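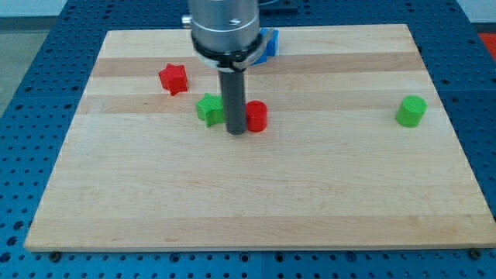 Nicanor Zepeda's objection to last year's version of these notes was that they put the arm at the top of the budget sheet and left the bench until whatever money remained. His own teaching cell had overspent on fixturing before the arm was even switched on, and he asked that the order be reversed. It has been.

Unit 4: Planning and costing a tabletop pushing cell

Scope

The unit covers equipment planning for a single-arm cell used in contact tasks: pushing, sliding, and sorting small parts on a flat surface. Grasping cells are costed in Unit 5. Students should have the task sheet from Unit 3 open while working through the tables.

4.1 Start from the contact

A pushing task needs a rigid tool, a flat work surface and objects that can be told apart. A plain rod will do for the tool. It has no moving parts, draws no air or power, and can be turned on a workshop lathe in under an hour. Compare the cost of an entry-level two-finger gripper, which in our last round of quotes from Gelline came to $2,812 before cabling. If the task sheet doesn't require lifting, strike the gripper line and note the reason in the margin.

Blocks are consumables. Stars and short cylinders in two or three strong colours give the vision group enough to work with, and a star behaves quite differently from a cylinder when pushed off centre. Budget for spares. Blocks go missing at a steady rate, mostly into drawers.

4.2 Work surface

The base in our reference layout is a perforated metal table, with a glued maple board laid over it as the working area. Items to specify:

Board size, from the reach envelope at tool height, less a margin on every side.
Board thickness. Thin boards cup. Ask for the flatness tolerance in writing.
Stops. Bolt heads set into the table grid along the front edge will locate the board and cost next to nothing. Check that the grid pitch on the quote matches the hardware you already hold.
Finish. Matte if cameras are used. Gloss coatings produce glare, and the cost of fixing that later lands on the lighting line.

Quotes for the table vary more than for any other item. Espinoza quoted $2,464 for a multi-panel top, delivered; Nemodham quoted nearly double for a single plate of the same footprint. For pushing tasks the panelled top is adequate, provided the seams are covered by the board or fall outside the working area. Put a straightedge across every seam on delivery and record the result on the acceptance form.

4.3 Tool mounting

Decide early whether the tool will be changed by hand or automatically. A manual clamp with a lever is cheaper and is quick enough for a cell that changes tools once or twice a term. An automatic changer needs a rack, an air supply and its own maintenance line. Whichever is chosen, the following belong on the sheet:

Mounting adaptor, arm side
Clamp or changer body
Tool blanks, at least three
A breakaway or torque limit, if the arm has no contact sensing of its own

A long rod is a lever. Side load at the tip appears as a moment at the flange, and the arm's rated payload says little about it. Request the moment rating from the supplier and keep the reply with the quote.

4.4 Items usually missed

Freight and unloading. A metal table top may need a tail-lift truck and two people – confirm the loading dock hours.
Electrical inspection.
Floor marking and guarding, in line with the risk assessment.
Software licences past the first year. Dultadora's controller package is licensed annually and the renewal is billed in April, which falls in a different budget year for most departments.
Technician time. Allow 63 hours for assembly, levelling, calibration and acceptance of a first cell. A second cell of the same design should take less, though we don't assume it on paper.

4.5 Order of purchase

Table, board and stops first. Then the arm and controller, then tool mounting, then cameras and lighting. Blocks and tool blanks can be made in-house at any point. Lead times on arms are longer than on tables, so the purchase orders may go out together; the order above governs what gets specified and frozen first.

Contingency is calculated on the subtotal before tax. Do not spread it across the lines.

4.6 Exercise

Prepare a one-page budget for a pushing cell serving two lab groups per term. Include a column for items already in the department's inventory, with their condition. Mark each price as quoted, catalogued or estimated. Attach a sketch of the board in plan view showing the stops, the reach limit and the start area for the blocks.

Submit to Azucena Jaramillo by 4 p.m. on the due date shown in the unit outline. Late sheets go to the back of the marking pile. Bring a second copy to the tutorial.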